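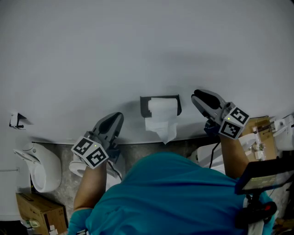
A person in a teal shirt beside a toilet in a narrow room with a pale grey wall.

Tromby to stop endorsing candidates in Roltodville elections

8/28/24

The news magazine Tromby will no longer tell its readers who to vote for, ending a practice it has followed at every mayoral election in Roltodville for 84 years.

The decision was announced to staff in a memo from the editor, Aparecida Brandão, and was confirmed a few hours later by the magazine's owner, Stekness. It takes effect at once, and covers the mayoral election due in March as well as the contests for the city council held on the same day.

In the memo, Brandão said the magazine would carry on publishing leader articles on politics and would keep its opinion pages, where individual writers will be free to back or oppose anyone they choose under their own names. What will go is the unsigned article, printed in the last issue before polling day, in which Tromby gave its support to a candidate.

"I have written two of these pieces and argued over many more," she wrote. "I no longer believe that a magazine with our mix of readers should be handing out a recommendation with no name on it. If one of our columnists wants to make the case for a candidate, they can make it and sign it."

Staff were told of the change at the same time as the wider public, according to several people who work at the magazine. A letter objecting to the way it was handled had been signed by 49 employees by the evening, among them writers, sub-editors and members of the picture and online desks.

The letter, which has been seen by several news outlets in the city, does not ask for the endorsement to be brought back. It asks who took the decision, when it was taken, and whether anyone at Stekness had a hand in it. It also asks for a meeting with Brandão and with a representative of the owner before the next issue goes to print.

"Some of us would have voted to drop endorsements if we had been asked," the letter says. "We were not asked. Readers are already writing in to say that this was done to please the owners, and we have nothing to tell them."

Stekness bought Tromby from its founding family and owns a number of other titles, most of them in trade publishing. It said in a statement that the decision was the editor's alone.

"Stekness does not direct the editorial line of its publications," the statement said. "The editor informed us of her intention and we supported it. Any suggestion that the company asked for this change is wrong."

The company declined to say when it had been informed. It also declined to say whether any of its other titles would be making similar changes, although most of them do not cover elections.

The question of the owner's role has come up because of a dispute over the site of the former goods yard on the east side of the city, where a property arm of Stekness has applied to build offices and flats. The application is expected to be decided after the election. Three of the people who have said they will run for mayor have spoken against it, one has spoken for it, and the others have not given a view.

Tromby has reported on the application and has noted its owner's interest each time. It has not published a leader on the subject. Brandão did not mention the goods yard in her memo, and when asked about it by reporters outside the magazine's offices she said that the two matters were not connected.

"We have covered that story and we will carry on covering it," she said. "Anyone can go and read what we have printed."

She said she had been thinking about ending endorsements since the last mayoral election, when the magazine's choice led to a large number of cancelled subscriptions and a long argument in the letters pages. The candidate it backed on that occasion lost.

A survey of subscribers carried out for the magazine by the polling firm Pacheco was attached to the memo. It found that most of those who replied could not say which candidate Tromby had supported last time. A smaller group said that the endorsement had made them trust the magazine's news reporting less, and a smaller group again said it had helped them to make up their minds.

The survey also asked readers what they would like to see in place of an endorsement. Longer interviews with the candidates came first, followed by a plain guide to what each of them had promised. Brandão said both would appear in the weeks before the vote. All ten declared candidates will be sent the same questions and their answers will be printed at the same length, with the order drawn by lot.

The signed letter criticises the use of the survey. It says that staff had not been told it was taking place, and that the replies were collected at the start of the summer, which suggests that the change had been under discussion for some time.

A spokesman for Pacheco said the firm did not comment on work done for clients.

Reaction among the candidates was mixed. The campaign of the sitting mayor, who was endorsed by Tromby in her first race and opposed by it in her second, said it was a matter for the magazine. Two of her rivals welcomed the move. Another, a former council member who had been widely expected to receive the magazine's support this time, said he was disappointed.

"People knew where Tromby stood and they could take it or leave it," he said. "I would sooner read an honest argument against me than no argument at all."

Tromby's endorsements have sometimes carried weight in the city. The magazine was the first publication to back the independent candidate who went on to serve three terms as mayor, and it was blamed by her opponents for her narrow win. More often its choice has gone with the favourite. In one election it supported nobody, and ran a full-page article setting out what it disliked about each of those standing.

Several local papers elsewhere have given up endorsing candidates in recent years, some citing cost and others the risk of putting off readers. The other main news title in Roltodville, a daily, has never made endorsements and said it had no plans to start.

At Tromby, the leader articles are agreed at a weekly meeting attended by the editor, her deputy and a small group of senior writers. People who attend the meeting said that endorsements had not been on the agenda this year. One said that Brandão had raised the subject in passing in March and that nobody had taken it to be a firm proposal.

The deputy editor, who is in charge of the opinion pages, did not sign the letter. In a short message to the columnists, he said that they would be given room for signed articles about the election and that he would not be asking them to aim for an equal number of pieces for and against any candidate. He asked those who planned to back someone to let him know early, and to tell readers of any personal or family link with a campaign.

The staff association said it had asked for talks and was waiting for a reply. It said there was no plan for any form of industrial action and that work on the next issue was going ahead as normal.

Brandão told staff in a second, shorter message that she would meet anyone who wished to discuss the change and that she was sorry it had reached some of them through the news. She did not say whether a representative of Stekness would take part.

Nominations for the mayoral election close in the new year. The magazine said its first set of candidate interviews would be printed once the full list of names was known.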